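Brimstead Dishwasher -- plates come out with white film
Ticket log, October 2026
2 min read

Status: solved, kept open for one more week of checking

Problem as reported
Since September the dinner plates come out of the machine with a white, chalky film. Dark colours show it the most. Glasses from the top rack are also cloudy, but less. The machine is a Brimstead, bought second-hand, and it has no error light.

First check
I took out the filter and washed it under the tap with a soft brush. There was some grease in it, not much. I ran the normal program again with the same load. The film was the same.

Second check
I rubbed one plate with a cloth and white vinegar. The film went away, so I think it is minerals from the water and not scratches in the glaze. Our house in Brirncombe has hard water -- the kettle shows it also.

Third check
The salt container was full, but the hardness setting was on 2. I do not know who set it, maybe the previous owner. The test strip from the Gutholm shop gave a much higher result, so I changed the setting to 9. To do this you must hold the start button while you switch on the machine, and the manual does not explain it very clearly.

Fourth check
Rinse aid was empty. I filled it and wiped the spilled part, otherwise there is a lot of foam.

Result
I ran an empty cycle with machine cleaner, then a full load at the normal temperature. Most plates were clear. Two still had a light mark near the rim, and after a second wash the mark was gone. The glasses are better but not perfect. One old glass stays cloudy even after vinegar, and I believe this one is etched and cannot be repaired.

Still to do
Test again with the tablets we used before. For now I use powder only -- I prefer to change one thing at a time. 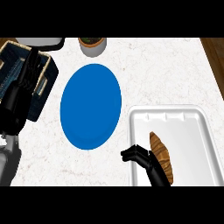 Does the softener salt need to be the special kind, or can I use table salt?
Use only dishwasher salt. Table salt is too fine and often has additives that can block the softener.

Related tickets
Brimstead: door does not close fully
Gutholm test strips: how to read the colours
Kettle scale in hard water areas
Cutlery has brown spots after washing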